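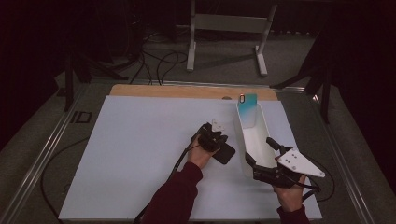
Which list archive setting controls how long bounced addresses stay subscribed? The bounce score threshold, set per list under Bounce Processing; the archive settings have no effect on it.

Areeba Durrani wrote:
> The Makari list dropped 19 subscribers on Monday. All of them
> are on the same mail host. I had the threshold at 5 and the
> stale period at the default. Is the score reset when a
> message gets through?

It is not reset on delivery. The score only clears when no bounce arrives within the stale period. A host that rejects one message a day will reach 5 within a week, even if everything else is delivered.

Check the log for code 550 before you re-add anyone. On the Trindis list the host was rejecting on message size -- our digest had grown to 1227 KB -- and the addresses were fine. I lowered the digest limit and left the threshold alone.

Anum Paracha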